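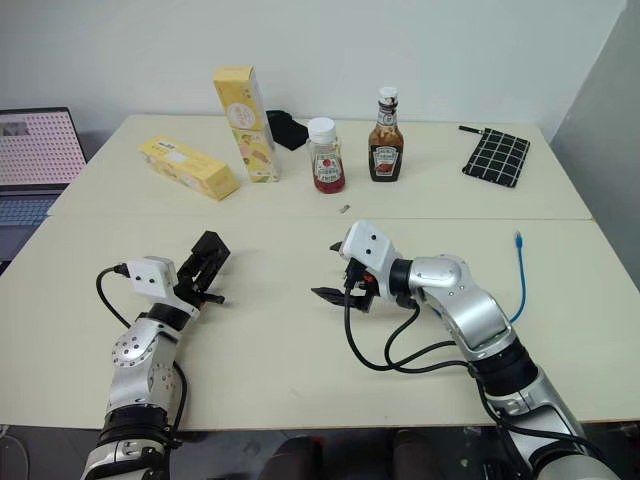
Olga Barros does not want to hear the word "rebuild" again before December.

The Matos manager has used it, or let it be used, after each of the club's last 3 defeats, and when I put it to her in her office she pulled a face.

"A rebuild is what you call it when you've lost and you'd like people to be patient," she said. "I said it. I shouldn't have. We have 26 players under contract and most of them were here last year."

Fair enough, but most of them were here last year when Matos let in 53 goals. I asked what had changed.

"The fitness work. The back four holds its line for longer. Look at the second half against Gitis."

I did look. Gitis had already scored twice by then and had no great reason to come forward.

Barros accepts that, up to a point. "You can only defend against what they send at you," she said. "I'm not going to apologize for a clean second half." 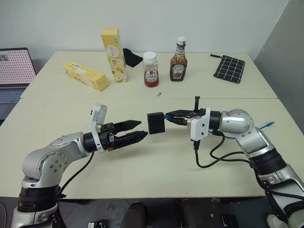

The matter of Wikholm, the striker who has started every game and scored in none of them, took longer. Barros says he makes space for others. Who, I asked, has been scoring in that space?

"It'll come," she said, and then, after a pause – "It has to come."

Her sister Judite, who coaches the forwards, was more direct when I caught her in the parking lot. "He's snatching at everything. He gets the ball 60 yards out and wants to shoot. We've told him."

And if he keeps doing it at Horko?

"Then Olga has a decision to make, and I'll tell her what I think, same as always."

Both sisters insist the owners haven't set a target. Managers in this league have said that before, usually a few weeks ahead of a short statement thanking them for their service. Barros laughed when I brought this up. She has read those statements too, she said, and she still expects to pick the team at Horko.

26 shares | 3 comments

**backpostbill**
Clean second half, lol. Gitis were walking by then.

**MatosTilIDrop**
Give Wikholm a rest, he looks shot. Judite gets it.

**row_j**
Would have liked a question about the goalkeeper.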